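Udach Mornau 8
Módulo de captura de demostraciones en entorno simulado

Referencia: Mornau 8
Categoría: Adquisición de datos / Aprendizaje por imitación
Disponibilidad: bajo pedido
Versión del software: 8

Descripción general

Mornau 8 es un módulo para registrar demostraciones teleoperadas de agarre y recolocación en simulación. Genera episodios sincronizados de imagen, estado articular y acción, listos para el entrenamiento de políticas visuomotoras. Se instala sobre una estación de trabajo del cliente y se maneja con el mando Skikham de Udach o con cualquier dispositivo de entrada de seis grados de libertad que exponga una interfaz HID estándar.

El módulo no incluye entrenamiento de modelos. La salida es un conjunto de episodios con su índice y un informe de calidad por sesión.

Componentes suministrados

Licencia de Mornau 8 para un puesto
Mando Skikham con base y cable de 2 m
Biblioteca de recintos y objetos Negash
Herramienta de revisión de episodios
Manual de operación en español e inglés

Características de la grabación

Frecuencia de control: 20 Hz
Vistas por episodio: una en la muñeca, una exterior opcional
Estado registrado: posiciones y velocidades articulares, pose del efector, apertura de la pinza
Acción registrada: incremento de pose del efector y consigna de apertura
Marcas de tiempo: reloj único del simulador
Formato de salida: HDF5, un archivo por episodio
Modelos de objeto en la biblioteca Negash: 818
Recintos preconfigurados: 137

Las imágenes se almacenan sin compresión con pérdida durante la sesión. La recodificación se efectúa al exportar y el usuario elige el códec.

Procedimiento de captura

El operador carga un recinto, selecciona los objetos y fija la semilla de colocación. Cada episodio empieza con el brazo en la pose de reposo y termina cuando el operador pulsa el botón de validación o el de descarte. Los episodios descartados se conservan en una carpeta aparte y no se incluyen en el índice salvo petición expresa.

Se recomienda limitar las sesiones a unos 20 minutos por operador. Las pausas prolongadas dentro de un episodio se detectan automáticamente y quedan señaladas en el informe. No se recortan.

La colocación inicial admite tres modos: fija, aleatoria sobre el suelo del recinto y aleatoria con contacto entre objetos. El tercero produce oclusiones parciales con frecuencia y conviene reservarlo para operadores con experiencia previa en la tarea.

Vista de muñeca

La cámara virtual se monta solidaria a la pinza. Los dedos y parte del cuerpo de la herramienta permanecen dentro del campo visual, de modo que la política dispone de una referencia constante de la posición relativa entre dedos y objeto.
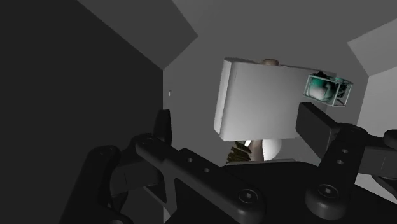

El desplazamiento y la inclinación de la cámara se ajustan en el archivo de configuración del efector. Cualquier cambio invalida la mezcla con episodios anteriores, y el índice lo indica mediante un identificador de montaje distinto. La iluminación del recinto puede mantenerse constante o variar entre episodios; nunca varía dentro de uno.

Control de calidad

La herramienta de revisión reproduce cada episodio junto con las curvas de acción y la apertura de la pinza. Señala fotogramas perdidos, saturación de consignas, interpenetración de mallas y episodios sin contacto. La decisión de conservar o retirar un episodio corresponde siempre al revisor.

Requisitos del sistema

Sistema operativo: Linux de 64 bits
Memoria: 32 GB
GPU: compatible con Vulkan, 8 GB de memoria dedicada
Puertos: un USB-A libre para el mando

Limitaciones conocidas

Los objetos deformables se simulan como cuerpos rígidos. Los materiales transparentes se representan con un modelo simplificado, sin refracción. La exportación simultánea desde dos puestos al mismo directorio de red no está admitida.

Productos relacionados

Skikham, mando suelto
Negash, ampliación de biblioteca
Mornau, licencia de puesto adicional

Solicitar oferta | Descargar ficha técnica | Soporte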